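The long way round to Obura

There are quicker ways to reach Obura than the old drovers' road, and my sister-in-law, who likes a motorway, reminded me of every one of them before I set off in June. But I had 63 miles to cover, a flask of tea and a good pair of socks, and I wanted to see Prarnen properly this time — on foot, with the hedges in flower and the lanes still quiet before eight in the morning.

Prarnen has 431 people and a bakery that sells out of seed loaf by ten.
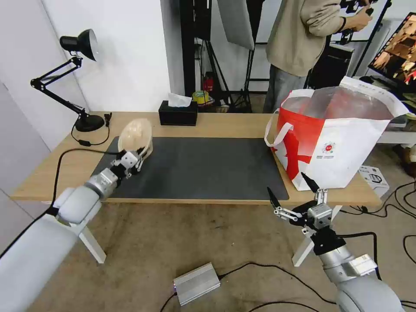
From the bakery the road climbs past the church, which was begun in 1464 and still has its crooked porch, and then it simply wanders, as old roads do, up through the beech woods to 600 feet, where the wind gets hold of your hat. Meenakshi Grewal keeps the tea room at the top, and she cut me a slice of ginger cake so thick that I had to sit down again for another half hour (no hardship at all!). She told me to take the lower path into Usau if the stream was behaving itself. It was, and I did, and I was in Obura in time for supper.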